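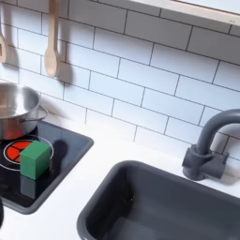
3 min read

Our Play Kitchen Project, by A-yeong Jin

I spent most of April with the play kitchen in the Olla room, and I still think the stove is the best part! The white tiles and the hanging wooden spoon make it feel like a grown-up's kitchen (a small one), and the red burner invites you to cook something. A green block beside a steel pot could be peas, or spinach, or soup for 85 people if you're four.

My first question was whether children use plain blocks as food when toy vegetables are also on offer. I wrote up 3 visits, and the blocks came up in all of them.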